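Tue 9 June. Notes on switching our house yeast, since a few of you asked after the last batch went on tap. Long thread.

We opened with a dry English strain because it was cheap and it kept. You can leave a brick of it in the fridge and pitch when the tank is free. For a brewery with 3 fermenters and no lab, that mattered more than flavor did.

The trouble was the pale. It dropped bright in a few days, which is nice, but it finished sweeter than I wanted. I mashed lower. I tried a longer rest. It still tasted like the same beer with less body.

In April I bought a liquid pitch from Plerkia. They grow to order, so you have to know your brew day and stick to it. I had to move one brew because the glycol chiller tripped, and the yeast sat in the cold room over the weekend. It was fine.

Cost, for those who want it: one liquid pitch is more than the dry for the same batch. It only pays if you harvest and repitch. We're planning on eight generations. We are on the fourth.

Harvesting is the part I had to learn. Dump the first bit of trub, take the middle, leave the last. We pull from the cone into a keg with the spear swapped for a wide port. Grustov makes a proper yeast brink for this. I priced it and went back to the keg.

Vent the keg every day. Cold yeast still makes gas. I skipped a day on the second harvest and had foam on the cold room ceiling.

Cell counts: I do my own now, with a used microscope from Adgate and a counting slide. It takes me 31 minutes start to finish, mostly dilution. I throw out anything with viability I don't like and buy fresh.
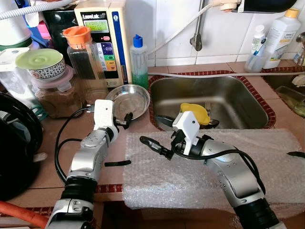 Cadwaladr replied under the last post: we gave up counting and just pitch by weight of slurry, and our beer comes out the same every time.

I believe it. By weight works if your slurry is always the same thickness. Ours isn't. The pale gives a tight cake and the stout gives soup, so I keep counting until I trust the numbers enough to stop.

The beer itself: drier, a little fruit, slower to clear. It needs 3 more days in the tank than the old strain. That cost us one turn of the small fermenter so far — I can live with that for the pale, less so for the stout.

So the stout goes back on the dry yeast next brew, and the pale stays on the new one. Keep the two in separate kegs and write the strain and the generation on tape. I'll post the gravity readings for generation five once it's done.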